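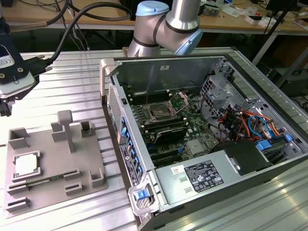 Workshop tips: demonstrating a computer strip-down by remote control

These notes cover recording demonstrations on a PC tower, with the operator driving the arm from a leader handle or a hand controller. They assume the arm is already calibrated. Most of them also apply to guiding the arm by hand, except where stated.

Setting the case

Lay the tower on its side, panel off, board facing up. A standing case tips as soon as the gripper pulls on a card. Push it against a stop on the bench before every session and mark two of its corners with tape. A case that has drifted 5 mm between recordings will not show up on the video, but it will show up in training.

Work on a ribbed or slotted aluminium top if you have one. Stops and fixtures can be bolted to it, and a dropped screw tends to stay in a groove.

Tie cables back into the drive cage before you begin. Loose cables move differently each time and catch on the fingers. If cable handling is the task, record it separately.

Somewhere to put things

Every part that leaves the case needs a fixed place to go. A printed plate with a square recess for the processor and slots for the cards is enough. Tips for printing one:

Make the recess slightly larger than the chip and chamfer the top edge. The operator has no feel for the last millimetre.

Card slots should be wider at the mouth than at the base. Ours were remade after Lorne Morin spent an afternoon failing to get a memory module into a parallel-sided slot that accepted it perfectly well by hand.

Print in a matt grey or another dull colour. Glossy filament reflects the bench lights into the camera.

Bolt the plate down. Double-sided tape creeps.

Processor and socket

Raise the lever and confirm that the metal frame swings freely. Then decide whether the lever belongs to the task. If it does, record it as its own piece, with its own start and end position. We have had better results from short pieces joined later than from one long take.

Approach the chip from directly above, stop, then close. Operators new to the controls close the fingers while still descending, and the model copies this faithfully. The stop should last long enough to see on playback. Half a second will do.

Use a dead processor and a dead board. Socket pins bend at forces the arm will not report.

Memory

Open the latches fully first. Pull straight up, without rocking. A person rocks the module from end to end without thinking, and anyone guiding the arm by hand will try the same thing. With remote control the temptation is smaller, but the wrist angle needs watching. Teodoro Sepúlveda sets a soft limit on wrist roll for this step and removes it afterwards.

Driving the arm

Set the motion scaling to 4:1 for anything inside the case, so that four centimetres at the hand give one at the gripper. Go back to 1:1 for the travel between case and plate.

Keep one viewpoint. If the operator looks at the bench directly while the recording uses a fixed camera, the operator is using information the model will not have. Put a screen beside the controls and work from that.

Include some recoveries. A missed grip followed by a clean second attempt is worth keeping. A missed grip followed by ten seconds of hovering should be deleted.

Check where the gripper's own cables go at full reach. They should loop upwards with some slack and clear the rear edge of the case.

Keeping count

Our memory task at Watwood was recorded as 598 takes, of which 153 were thrown out. Nearly all the rejects came from two causes: the case had shifted, or the operator had started from a different rest position. Both are cured by a start check. Send the arm to its rest pose, compare the live view with a saved still from the first take, and only then press record.

Write the operator's initials in the file name. Styles differ more than expected, and it helps to be able to separate them afterwards.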